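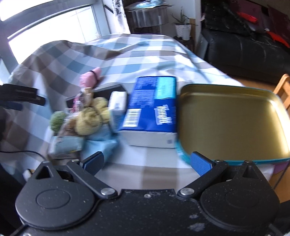
Mundasthorpe, Tuesday, July 28, 2020

Household > Storage > Small Items

Sorting a table of craft odds and ends into tins and boxes

I am clearing a table of mixed small items: knitted or crocheted balls, ribbon, cord, lace scraps, fabric pieces and a few paper goods. Available containers are an open rectangular metal tin, teal outside and brass-gold inside, and an open black box. Should I sort by material or by size? Everything has to go on one shelf, 29 inches wide. I also need to know if bare metal is safe for cotton lace.

Posted by Gratitz
2 comments

Kovlow
Sort by material first. Size only matters for the last layer.

Lace and ribbon go in the box, flat if possible. Keep pointed metal pieces out of the same compartment, as tips catch in open stitches. Knot or tape the ends of twisted cord before storing it; a frayed end keeps unraveling and wraps around everything else.

Metal is acceptable for lace if the inside finish is intact. Check the seams and corners for rust and line the tin with acid-free tissue. Do not use printed paper as a liner. Dyes can transfer in a damp room.
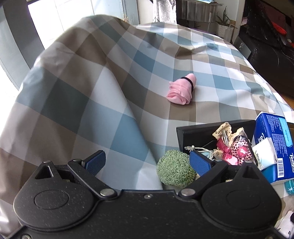

Green looped ball beside the black box, lace and dotted ribbon inside.

Looped or fuzzy balls should not be packed under anything. The loops flatten and can take up to 24 hours to recover, sometimes longer with acrylic.

Shared 80 times

Gu
I just put it all in one tin and shake it when I need something. Works OK. Balls on top.

Gratitz
Lined the tin, lace is in there now. The balls do not fit with the lid on. Will look for a deeper box in August.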